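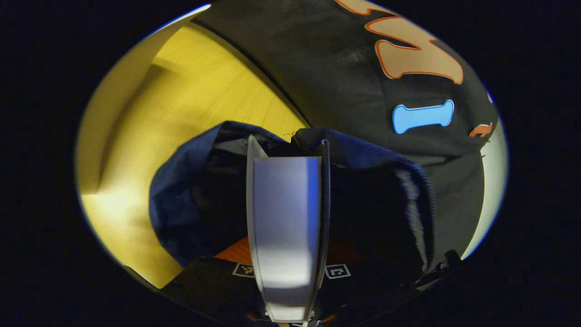 Laundry with a hand-held gripper: good practice

Workshop tips > Grippers > Fabric

We use cookies to remember your settings. OK

Soft stuff is brilliant fun to grip, and a few house rules make it even better!

- Take hold at the hem. A folded edge gives the finger far more to bite on than flat cloth.
- Keep both square markers clear of drooping fabric - check before every lift.
- Snip loose threads first.
- Zips and straps go well to one side.
- Dark on dark is hard to track, so spread navy and black things apart.
- Wipe the finger after 46 grips. At Deltside we swear by it, and the grip stays lovely!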